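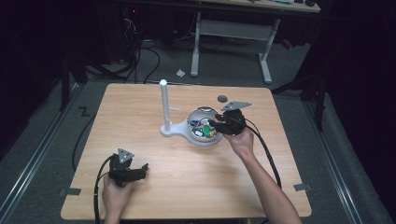

4 min read

Papers > Household Studies > Kitchen tables and where things end up > Section 3

3. What people keep on the table, and why I stopped believing the survey

I should say up front that I came to this with a theory, and the theory was that people clear their tables before they eat. It's what everyone told us in the Kornis survey. We sent out 500 forms, got 395 back, and nearly all of them said some version of "we clear it off first." I wrote a whole draft around that. Then I started visiting the homes in September and had to throw most of the draft away.

What I saw in Kornis was a kind of negotiated sliding. The mail goes to one end, the homework goes on top of the mail, and dinner happens in whatever is left. One household had a sewing machine that had clearly been living at the head of the table for so long that the family had started calling that seat "the machine's." They had still checked the box for clearing. I don't think they were fibbing! I think "clear" just means something looser at home than it does on a form, and I wish I'd asked the question differently.

Table size matters less than I expected. The tables in Trillis are bigger on average (older houses, wider kitchens), and I figured they would have more open space at mealtimes. They don't. People in Trillis eat in about the same patch as people in Kornis, and the extra surface fills up with other stuff. Figure 1 has a plain rectangular wood-grain table with a bowl on it, and I'd ask the reader to keep a surface like that in mind when I talk about "reach," meaning the area a seated adult can get to without leaning. Our families put the things they use daily inside that area and let everything else drift outward.

Figure 1. Tabletop with bowl, hand-held grippers in use.

The bowl deserves its own paragraph. Almost every house had one, and it almost never held fruit. Keys, rubber bands, batteries that might be dead, a single glove. Older studies of household clutter tend to treat the bowl as storage, but the people I talked to treated it more like a waiting room - things sit there until somebody decides what they are. In Heruseck, where I only managed 2 visits before the roads got bad, both families had given up on the bowl and moved to a drawer. I can't say much from two families, so I'll leave Heruseck out of the comparison in Section 4.

There's a history to this too, and I've only scratched at it. The earliest source I found is a 1925 housekeeping booklet from the Trillis library, which tells the reader to leave the table "bare as a floor" between meals. I love that line, and I suspect it got ignored then as well, given that the same booklet spends more than a page on where to put the lamp, the mending and the newspaper.

The Schumacher scale, which I used for the coding, scores a surface from open to covered and doesn't care what the objects are. That was handy for getting through the photographs quickly, but it scores a stack of plates waiting for dinner the same as a stack of bills. I added a second column for whether an item belonged to the coming meal, and that column ended up doing most of the work in the results below.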